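12 October 2022

Wash trial, gray knits, carried over from the July batch. Purpose is to find out why the heavier sweatshirt fabric keeps pilling at the side seams after so few cycles, and whether the new enzyme dose makes any difference to hand feel. Notes are in the order I did things, so the weighing comes before the setup even though the sheet has it the other way.

## Stock

Two lots on the shelf. Lot 447 is the Vosport fleece-back, cotton and polyester, brushed on the inside only. Lot 832 is the Brumudora loopback, all cotton, left unbrushed. The label on 832 had come off and was in the bottom of the bin. I matched it against the mill sheet by yarn twist and course count before sewing it back on, and initialed the tag.

Cut squares from both, edges overlocked, grain marked with a notch on the lengthwise side. Conditioned overnight on the open rack. The door was wedged open when I came in, so I gave them another hour with it shut before weighing. Balance was zeroed between lots. Weights are on the paper sheet, not copied here.

Lot 447 came off the rack with a slight curl toward the face. Lot 832 lay flat. The curl matters for the abrasion holder later, because the clamp ring wants a flat sample and a curled one bunches under the ring on one side. Pressed with a dry cloth, low heat, no steam.

## Wash

Machine on the delicate program with the spin turned down. Detergent is the reference powder without brightener. Enzyme added to the drawer on the second load only, so load 1 is the control. Ballast made up from old cotton sheeting, as in July.

Water inlet was slow on load 1. Cleaned the filter screen, which had a mat of gray lint across half of it – probably from July, as it was not on the cleaning log after that. Restarted load 1 from the beginning with fresh powder. If the control looks slightly more worn than it should, that extra wetting is the first thing to suspect.

Drain water from load 2 was cloudier than from load 1. I kept a jar of each. Let them settle on the window side and decant tomorrow. Do not put them in the fridge again; last time the labels came off.

## Drying and handling

Flat dry on mesh for the squares. No tumble. Whole garments were eased back to shape by hand and left alone. I still think most of the seam distortion we wrote down in July came from hanging the pieces by the shoulders while they were full of water. The weight goes straight down the side panel and the seam thread does not give as much as the knit does.

Handling rules for anyone who moves these:

- Lift from underneath with both hands.
- Keep the face side up.
- No pegs, no clips.
- Leave some slack in the fabric; pulling it flat opens the stitches and hides early pills.

The fine fleck in the gray is part of the fabric, light and dark together, and it makes grading harder than on a solid shade. Small pills read as fleck from straight above. Tilt the sample toward the lamp and look along the surface instead.

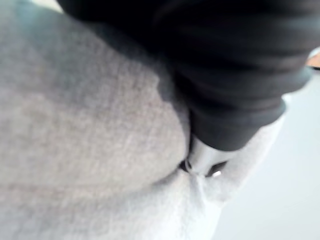
## Grading

Used the Lemma viewing box with the side lamp only. Overhead lights off. Graded each square against the standard photos, waited, then graded again without looking at the first sheet. Where the two passes differed I wrote down both.

Face side, lot 447: control and enzyme squares are close. The enzyme squares have less loose surface fiber, but the pills that are there are held just as firmly. Back side is matted on both. I do not have a good grade for matting and left the column blank.

Face side, lot 832: clear difference. Control has fuzz along the notched edge, enzyme squares are cleaner. Hand feel is thinner on the enzyme squares, though I knew which was which, so that needs a blind check.

Seams are the same in all four sets. Pills sit in a narrow line beside the stitching and follow the needle thread. That points at the thread or the presser foot and away from the wash. Pulled the thread record: cone 2826, Palden, spun polyester. The July garments were sewn from the same cone.

## Open items

- Resew one panel from each lot with a filament thread, same stitch length, and run it through the control wash.
- Check the presser foot for a burr. Drag a scrap of tights under it – it will snag if there is one.
- Blind hand feel on lot 832.
- Add the inlet screen to the cleaning log with a box to sign.
- Weigh all squares again after conditioning, door closed this time.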